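Perimeter patrol at Tremurgate: the work at hand

The Feneo ground unit has driven the yard boundary at Tremurgate since February. Guards used to walk it; they now review its footage and go out on exceptions.

1. Unpaved section

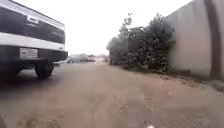 2. Wall road

Mattes Rieger set the route to keep the wall on the unit's right. 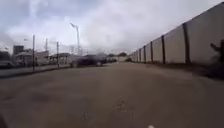 Guard hours have moved from walking to review - 21 a week at last tally. Panel faults are logged by post, and the dark columns between panels serve as the index.

3. Passing vehicles

Staff who drive in were briefed on right of way by Agnese Grīnberga, and

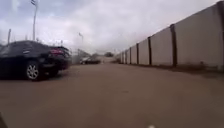 contractors get the same briefing at the gate.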